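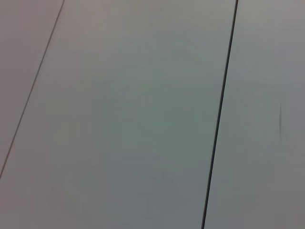
Gray surface, two seams

Alginate hand cast - plaster stays soft at the fingertips?

posted by mossyladle

Trying to do a cast of my own hand for a class piece. Alginate mold in a tall bucket, then casting plaster poured in. Palm and wrist come out great. Fingertips crumble like wet chalk, two of them broke off when I peeled the mold. Mixed 18 oz of water with the Boter plaster, just eyeballed the powder. Waited maybe an hour. Is it the plaster or the alginate? Piece is due in September and I'd like to not waste another bag.

kilnside_846

Eyeballing is your problem. Weigh it. The bag should give a ratio, go by that, and sift the powder into the water, never water onto powder. Let it soak a minute or two before you stir.

Also the fingertips are the bottom of the mold so any leftover water pools down there. Tip the mold upside down and shake it out before you pour. I pour a small amount first, roll it around so it gets into the fingers, dump it back out, then fill the rest. Gets rid of most of the bubbles too.

An hour is short for a first try. I leave mine two or three, then pick the alginate off in little bits with a wooden stick. Dont peel it in one go, thats how fingers snap. After that 72 hours on a rack before sanding or paint.

If the tips do break - keep them! Dampen both sides, dab of fresh plaster, hold it. Seam sands out fine.

tinpotgesso

Just use Volo resin, way stronger. Never looked back

mossyladle

Resin's out, no ventilation here. Tried the pour and dump thing with a weighed mix, got four good fingers and a thumb with a hole in it. Filling the hole tonight. Thx kilnside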